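Hemlow Two-Finger Gripper, Simulation Model and Service Kit
Ploltlow Automation / Grippers / Models and spares

Part number 3856. Supplied by Ploltlow, maintained by the Clenau support desk.

The Hemlow model is a rendered and jointed copy of a two-finger linkage gripper on an arm, with the table, the pick object and the place target already loaded. It is sold together with a spares kit for the physical gripper. Most customers buy it to check a cell setup before they touch the hardware, and to rehearse a finger change with new staff. 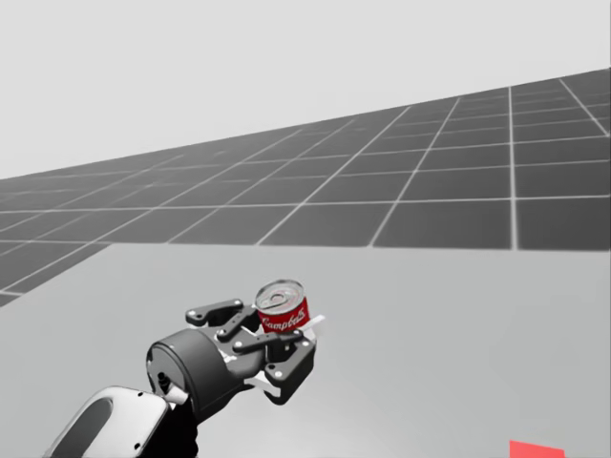

Reading time: 4 minutes

What you get

The download holds the arm, the wrist, the gripper and the default pick cell. The stock task is a single soup can moved to a red pad on a plain gray table. You can swap the can for your own part, but run the stock task first. If it fails, the install is at fault and there is no point in tuning anything else.

The spares kit holds pivot pins, pin caps, two fingertip pads and a tube of light grease. The box weighs 804 grams.

Setting up the cell

Load the cell file and wait for the arm to reach its home pose. Open the gripper fully and set the zero there. Do not set it with the fingers closed. The older Texier controller profile did it that way, and files carried over from it will read the opening wrong until they are zeroed again.

Bring the gripper in from the side at low speed and stop short of the can. Check three things before you close on it:

The pads are level with each other.
The wrist is turned so that both fingers can pass the can without touching the lid.
The table height in the cell file matches the table you measured on the floor.

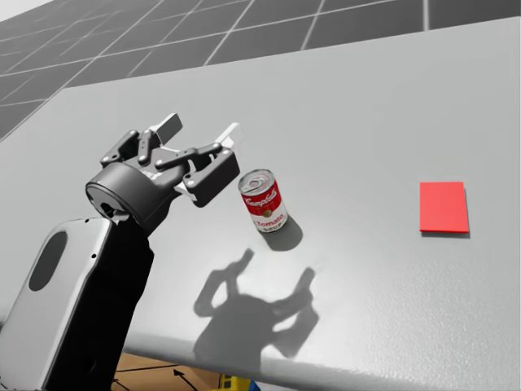 Table height is the setting people get wrong most often. A few millimeters too low and the lower finger drags on the table during the approach. Enter the value under Cell, then Surface, and save before you restart. The model does not pick up a changed height while it is running.

Close at the default speed and lift straight up. Hold for 24 seconds, then look at the pad contact readout. A steady reading means the grip force is fine. If the reading creeps, raise the force one step and repeat the hold. Once the grip is good, teach the place point over the pad and save it under a new name so the stock file stays clean.

Looking after the linkage

The four links on the gripper turn on capped pivots, and nearly all wear on the physical unit shows up there. Check them every 243 hours of running time. Power the arm down and lock it out first.

With the fingers open, hold one fingertip and rock it gently side to side. Then do the other one. Both should feel the same. If one side is looser, pull the caps on that side and look at the pins. Replace pins as a set for that side, never singly. Wipe out the old grease, put a thin film on the new pin and press the cap back until it sits flat.
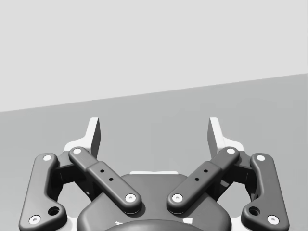 Pads are simpler. Take out the screws, lift off the old pad, clean the seat and fit the new one with the flat face inward. Tighten by hand only. After any pad change, run the zero again in the model and on the controller, and keep both values in the maintenance log.

Don't spray solvent into the palm housing. It washes grease out of the inner pivots, and the housing has to come off to put it back.

Known issues

Contact readout flickers at very low force. Fixed in the May update.
Imported parts with open meshes fall through the table. Close the mesh before you import it.
The left and right pads have separate entries in the parts list. Order both if you are changing a pair.

Support

Setup questions go to Heikki Hyvönen at the Clenau desk. For spares and returns, ask for Renata Carrasco. Please have your part number and the running hours ready.

Page last revised 2022-10-27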